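小さな作業所の片付けや仕分けは、もうロボットアームに任せられますか

投稿者:木くず三年目
カテゴリ:工具・作業場

家族だけでやっている木工の作業所です。積み木や引き出しのつまみなど、小さい部品を作っています。一日の終わりに作業台の上に残った部品を拾って箱に戻す作業があり、これが地味に時間を取ります。先月は出荷分だけで3,469個ありました。検品で外れたものを引くと3,402個です。そのほとんどを一度は手でつまんで箱に入れています。

取引先のLelivmontの人から、卓上に置ける小型のアームでこういう仕事をさせる研究が進んでいると聞きました。まずシミュレーションの中で練習させてから実機に移すそうです。調べてみると、板の上の小さなブロックをつまむところから始めている例が多いようでした。

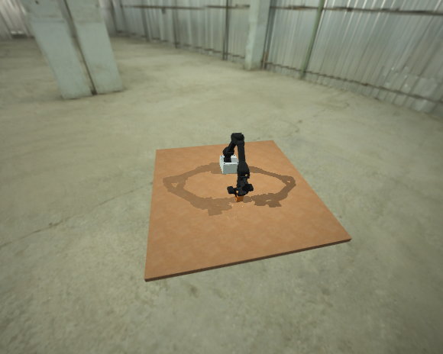

うちで頼みたいのもほぼ同じ大きさの仕事です。置き場所は幅147センチの作業台の端を空けられます。知りたいのは次の点です。

・部品の向きがばらばらでも拾えるのか
・人が横についていなくても動かしておけるのか
・ついでに家の食器の片付けのようなこともできるのか

予算は中古の軽トラックより安ければ考えます。プログラミングは表計算の関数が書ける程度です。詳しい方がいたら教えてください。

回答 3件

投稿者:Mumari利用者

結論から書くと、条件をそろえれば拾えます。向きがばらばらのままだと成功率が落ちます。

うちは樹脂部品の小さな工場で、Mumariという卓上アームを一台使っています。決まった位置に来た部品をつまんでトレイに移すだけなら、朝に動かして昼に見に行くという使い方ができています。困るのは部品が重なったときと、二つがくっついて並んだときです。指が入る隙間がないと押してしまい、そこから先は全部ずれます。

手先だけに注目すると、見るべきことはそう多くありません。対象の両側に指が下りる余地があるか、対象が指の開きより細いか、自分の指の影で輪郭を見誤らないか。手首のカメラで見る方式だと三つ目が意外に効きます。明るい色の部品に暗い影が落ちると、そこを端だと思って位置を間違えることがあります。うちでは照明を左右二か所に増やしたら減りました。
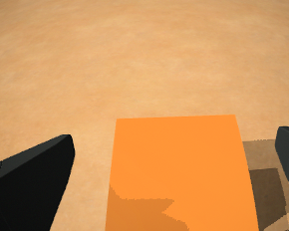 オレンジ色の対象と左右の指。対象の面に指の影がかかっている。

試しに一日分を数えたとき、127回つまんで失敗は9回でした。部品は一種類、間隔をあけて並べた状態です。混ざった山から拾わせたらもっと悪くなります。木の部品は寸法が少し動くでしょうから、指先にゴムを貼ることをすすめます。

無人運転については、部屋に誰もいない状態で一晩動かすのはやめたほうがいいです。落とした部品を巻き込んで止まっていたことが二度ありました。昼間、同じ建物に人がいるなら大丈夫だと思います。

食器はうちの機種では無理です。重さも形もばらばらすぎます。

投稿者:通りすがりの主婦

工場のことはわかりませんが、家のことだけ。床掃除のロボットは使っています。便利ですが、床に物があると止まるので結局先に私が片付けています。食器を片付けてくれるのはまだ店で見たことがありません。食洗機のほうが早いと思います。

投稿者:元設備保全

前の方が実際の数字を出してくれているので、導入の順番だけ補足します。いきなり買わずに、まずシミュレーションで自分の仕事を再現してみるのがいいと思います。表計算の関数が書けるなら、見本の設定ファイルの数字を書き換えるところまではできます。私はBukhariという学習用の教材を使いましたが、似たものは他にもあります。

1. 台とアームと部品を一つだけ置く
台の高さとアームの台座の位置を、実際に置くつもりの寸法に合わせます。部品は立方体で代用してかまいません。つまむ姿勢のときに肘がどこまで上がるかを確かめてください。棚の下に置くつもりだった人は、だいたいここで場所を変えます。

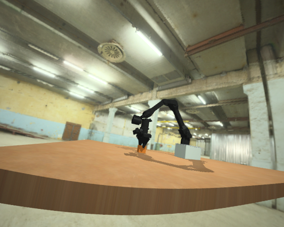 2. 部品の位置と向きを毎回変える
同じ場所で百回成功しても現場では役に立ちません。位置を台の中でばらつかせ、向きも変えます。明るさも変えられるなら変えてください。成功率がどのくらい下がるかで、治具を作る必要があるかどうか判断できます。

3. 二つ目の部品を足す
隣に置いて、間隔を少しずつ詰めます。つまめなくなった間隔を控えておき、作業台のほうで仕切りを作るときの寸法にします。

4. 実機を借りる
Gerkenのように月単位で貸してくれるところがあります。シミュレーションでうまくいった動きも、実機では摩擦やたわみのせいで調整が要ります。最初の一か月は調整だけで終わるつもりでいてください。

あと、木工の作業所なら粉じんに注意です。関節の隙間に入ると動きが渋くなります。集じん機から離すか、カバーをかけてください。私がいた工場では、アームの故障より先に配線のコネクタがだめになりました。

質問の量なら、傾斜のついた仕分け台を自作して手で流すほうが安いかもしれません。三千個台であれば、まずそちらの見積もりと並べて比べてください。

投稿者からの補足

ありがとうございます。部品を並べる手間のほうを考えていませんでした。治具を自分で作れるのは木工屋の強みなので、間隔をあけて並ぶトレイを先に試作します。シミュレーションは日曜に教材を入れてみて、最初の段階でつまずいたらまた聞きます。食器はあきらめます。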